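Andunero Row Tenants' Association
Minutes of the January meeting, held in the ground floor meeting room

Meeting opened at 7:05 p.m. Present: 22 households, which meets the quorum. The chair and the minute taker were as last time.

1. Minutes of the last meeting
Accepted with one change. The minutes said the landlord "will" fix the side gate. Several members pointed out that the letter said the landlord "intends to look into" the side gate. Changed to match the letter.

2. Heating
The chair read out the reply from Koreletti, the company that manages the building. Koreletti says the boiler was serviced in the fall and is "performing within the expected range." A tenant on the fourth floor asked whose expectations those were. The reply does not give a temperature anywhere.

13 households handed in temperature logs. The chair thanked them and said the logs were a lot more use than general complaints. One member wondered if Koreletti would read them. The chair said probably not, but they would be on record if the city inspector asked.

It was noted that Koreletti has promised a visit from the boiler contractor three times. One visit took place. The contractor looked at the wrong riser and left.

Agreed: logs to continue until the end of the heating season. Copies to go to Koreletti and to the city. Members are asked to write the time next to each reading. Two sheets had no times and can't be used.

3. Package lockers
Koreletti is proposing a locker system in the lobby, supplied by a firm called Mamadar. The flyer was passed around. It says residents "love the freedom" of the system. Members asked which residents, in which building. The flyer doesn't say.

Points raised:
- The cost is given as 223 dollars per unit, one time. The second page mentions a "service contribution" with no figure next to it.
- Lockers open with a phone app. Some tenants have no smartphone. The flyer says there are "other options" and stops there.
- Space. The lobby is narrow and the stroller corner would have to go.
- No one has been able to find out what happens to a package left longer than the limit, or what the limit is.

One member spoke in favor. She has lost packages since the front door lock was changed and would take an imperfect system over none. Others agreed that the thefts are real but doubted that this was the cheapest fix. A door that closes by itself was suggested, as it was last year and the year before.

Vote on asking for a full written quote, including the service contribution, before any further discussion: passed, with 5 against. Two of those against said they didn't want a quote because they didn't want lockers.

4. Laundry room
The new card reader takes the money and sometimes starts the dryer. Refunds have to be claimed online. One tenant claimed in the fall and has heard nothing. Koreletti says there is "no known fault." The chair asked that everyone report failures in writing so that the fault becomes known.

5. Meeting room
Kazmi, the cleaning company, has put its price up and reduced its visits to every second Monday. The association was not asked. Members felt the floor looked the same either way. The chair will ask for the contract, which has been asked for before.
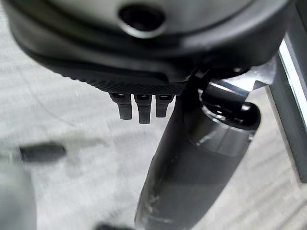 6. Courtyard
The planting plan is held over again. The drawing shows four benches and the text says two. It also shows a tree where the drain cover is. To be sent back with both points marked.

7. Other business
Bike room: tags will go on bikes that look abandoned. A member asked how long a bike has to stand still to look abandoned. No answer was settled on. Tagging is on hold until there is one.

Side gate: still open.

Next meeting: February, same room, 7 p.m. Heating logs to be brought along.

Meeting closed at 8:50 p.m.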